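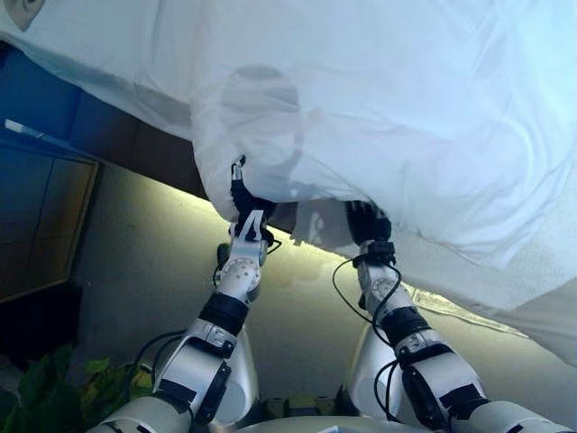

**Why does a flat sheet take so long to put on a bed?** Mostly on account of the corners: a flat sheet has four of them, all alike, and the person making the bed has to find two before any useful work can start.

### 4.2 Locating the edge

We had expected spreading to be the slow part. Spreading has the drama, after all – the flap, the billow, the brief sense of running a decent hotel. In the Huvgate diaries it came a poor third, behind squaring up and behind what our respondents called, with some feeling, "finding the end of the thing". Of the 3,364 bed-making entries returned, the longest remarks were nearly all on this last point. One household sent us a page and a half on a single double sheet, with a sketch.

The difficulty is easily stated. A sheet out of the cupboard is a parcel with its edges tucked in among its folds. Pull at the wrong layer and the parcel opens into a heap, and the heap offers any number of things that feel like a corner and are only a crease. Thin cloth is worse in this respect than thick. It folds over the fingers, it gathers when pinched, and it gives the hand very little news about which way the hem runs. Respondents who owned both weights preferred the heavier for making beds and the lighter for sleeping in, and saw no contradiction.

Lenihan, in his notes to the pilot study, proposed that sheets should carry a coloured stitch at each corner of the head end. Lorcan Lenihan has proposed this every July since the project began. We record it again for completeness, and add that the Plalari households, who were given such sheets, did find the corners sooner and then put a fair number of them on sideways.

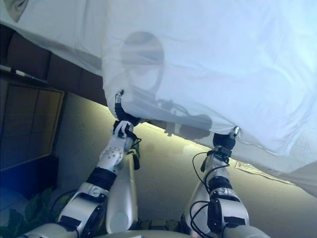

**Figure 3. Spreading and squaring**

A white sheet part-way through being spread on a bed. Towards the lower right a loose corner hangs in a rounded edge, with paler grey fabric showing beneath and beside it; on the left the cloth narrows and sags along its lower edge. Soft wrinkles remain across the surface.

Once an edge is in hand, two schools appear. The first, which we call the throwers, holds the sheet at the foot and casts it towards the pillows in one go. The second, the walkers, lays one side down and goes round the bed putting matters right, often more than once. Throwers report more enjoyment. Walkers report straighter sheets, and reported them to us at length.

Neither school deals well with the slack. Cloth drawn tight at one corner takes its surplus from another, and the sag that vanishes at the left has a way of turning up at the right. The Tekin manual advises working outwards from the middle with the flat of the hand, which is sound, though it assumes a bed that can be reached from both sides. Of our 500 households, a good many had pushed theirs against a wall and were making it by kneeling on the part they had just smoothed.

We scored the finished beds on a scale of one to 10, using the Comier scheme for creases and overhang. The scheme takes no interest in whether a duvet will shortly cover everything. Our respondents took a great deal of interest in it, and several declined to be scored on those grounds. Their beds are left out of the totals in Section 5.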